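The Second Hand

In the repair hall at Rerstead, I was paid to teach the arm how to open old computers and take out what was still good.

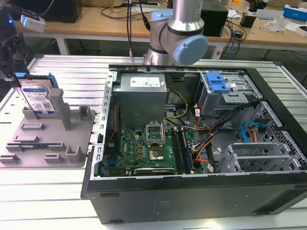 I had come from Smits, where I did the same work with my own fingers for 12 years. At Gurum they gave me two handles on a stand and a chair, and said: do it as you always did, only slower. When I moved the handle, the arm moved, almost at the same moment. When I closed my thumb, the gripper closed. Every try was saved, the bad ones too.

The hard disk was our lesson since May. You must bring it down straight, press, and wait for the small resistance before you let go. I could not feel this resistance in the handles. I had to remember it from my hands – the way you remember a stair in the dark.

My mother also taught me this way. She stood behind me at the stove and held my wrists, and she did not explain much. When I pulled, she waited. I was angry with her for it, and later I cooked exactly like her, with the same turn of the elbow.

One evening the others had gone home and I let the arm work alone. I sat with my hands on my knees. It came over the computer, went down and stopped just above the place, and there it made a small movement to the left and back again.

I did not know this movement. I played my old tries on the screen, one after another, and in each of them it was there – a little doubt to the left, before pressing.

I thought about how to correct it. Then I took the handles and began a new try, and I watched my own wrist.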